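Burkstead workshop strips office desktops for parts and repair

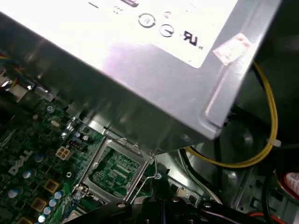 What happens to an old office computer when it comes in for dismantling?
It is unplugged and opened, and the power supply, memory, drives and processor are taken out and tested one by one. Parts that pass are put into other machines. The rest goes for metal recovery.

The Burkstead repair workshop began work in July on a batch of 573 desktop computers handed over by Esteves, a local office services firm. The machines were withdrawn from desks across the town when the firm's leases ended. Most are small towers with a standard layout, and many of the parts can be swapped between them.

The order of work is fixed. Each computer stands unplugged for a set period before the side panel comes off. The power supply is unscrewed and lifted clear, and the cables to the board are released at the connectors. The processor comes out next. Its socket is opened by the wire lever at the side, and the metal load plate is raised to free the chip.

"The contacts in the socket are the weak point," said Madalena Matos, who runs the dismantling bench. "If one of those is bent, the board usually goes in the scrap crate. We look at every socket under a lens before we decide."

Power supplies are tested separately under load for 48 minutes. A unit that drifts outside its voltage limits is rejected and its casing is left closed - large capacitors inside can hold a charge after the mains lead is removed. Labels stay on, as the ratings and approval marks are needed when a unit is matched to another computer.

Felicidad Buenaventura, the workshop manager, said more than 400 of the computers should be rebuilt by the end of the work. They will be offered to schools and small clubs with a fresh drive and a basic set of software. Stock records are kept in Roltora, which the workshop adopted last year to track each part by bin number.

Spare memory and processors will be sold at the front counter, open until 4 pm. Loose screws and drive brackets are free to anyone who brings a container.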